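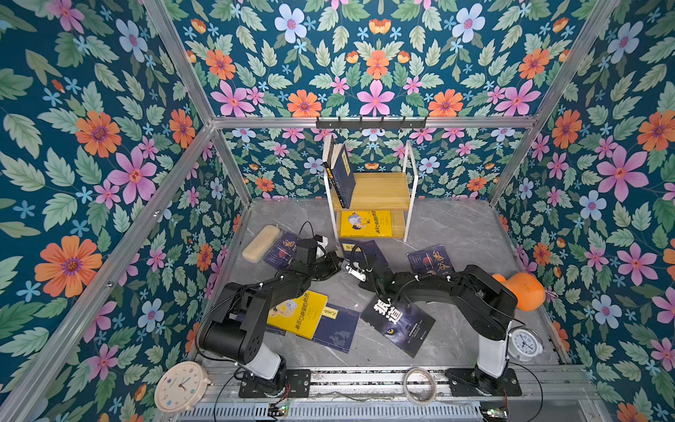 Según Duarte Simões, un estante de dos baldas no se ordena por materias, se ordena por formato, y la materia entra después si queda sitio. El planteamiento es defendible en colecciones muy pequeñas y sirve de punto de partida para esta unidad.

Tiempo de lectura: 7 minutos

Unidad 3. Recogida y colocación en estantería de dos niveles

3.1. Terminología

Balda: superficie horizontal de apoyo. Corte: cada uno de los tres lados del bloque de hojas opuestos al lomo. Tejuelo: etiqueta de signatura, normalmente en el tercio inferior del lomo. Libro en frontal: el que muestra la cubierta completa al lector. Libro tumbado: el que apoya sobre una de sus cubiertas.

3.2. Recogida de ejemplares dispersos

Se recogen primero los ejemplares superpuestos, empezando por el superior. El libro que queda debajo no se arrastra: el roce abre las esquinas de la cubierta y, en encuadernación rústica, levanta el plastificado. Los papeles sueltos se apartan y se revisan antes de desecharlos. Los objetos ajenos a la colección, como fundas o estuches, se retiran aparte. 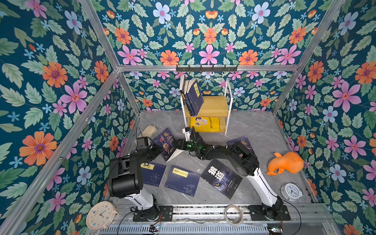
Las cubiertas oscuras plantean un problema de identificación. En un fondo de clásicos chinos es frecuente que varias ediciones compartan el azul marino o el negro, de modo que el color no sirve como criterio de clasificación. Se lee el título en cada ejemplar. 鬼谷子 (Guiguzi) y 狼道 (Lang dao) comparten estantería con facilidad y no comparten materia: el primero se clasifica como pensamiento antiguo, el segundo como ensayo divulgativo contemporáneo.

3.3. Colocación vertical

Un bloque de libros sin sujetalibros se inclina en cuanto queda un hueco lateral. La inclinación sostenida deforma el lomo y separa el bloque de la tapa. Se corrige de dos maneras:

a) cerrando el hueco con más ejemplares;
b) colocando un sujetalibros en el extremo libre.

En el modelo Carrilho de dos baldas, con carga máxima de 16 kg, el peso se concentra en la balda inferior. La superior queda para los formatos ligeros.
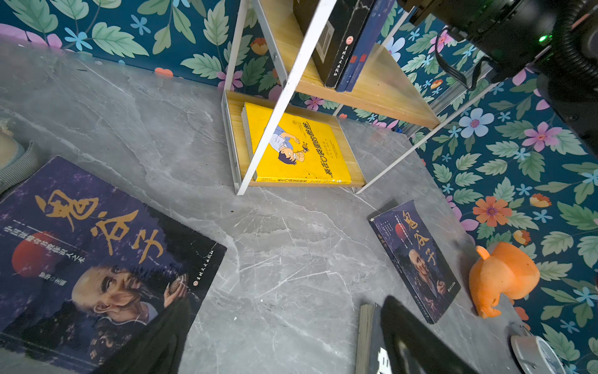

La literatura infantil debería ir siempre en frontal, porque un niño reconoce la cubierta y no el lomo, objeta una lectora de la edición anterior. La observación se admite con un límite: el frontal ocupa el ancho de varios lomos, y en un mueble de este tamaño se reserva para uno o dos títulos por balda. Los demás se alternan en cada revisión.

3.4. Colocación horizontal

Se admite para formatos que exceden la altura útil de la balda. No se apilan libros de tamaño decreciente hacia abajo. El lomo queda hacia el exterior.
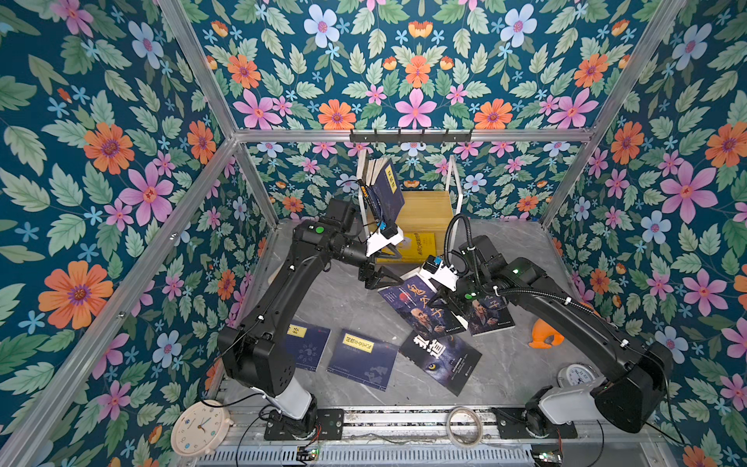
Terminada la colocación se comprueba, por este orden, que ningún ejemplar sobresalga del borde, que los títulos en frontal no tapen tejuelos y que el suelo quede despejado.

Ejercicio. Redactar la secuencia de recogida para un fondo de 700 ejemplares, con indicación del criterio de formato empleado. Entrega: 23/07/2019.

Relacionados
Unidad 2. Mobiliario: series Perka y Benside
Unidad 4. Sujetalibros y separadores
Anexo. Ficha de revisión para fondos de hasta 1000 ejemplares
Lectura complementaria: el sistema Sukness de signaturas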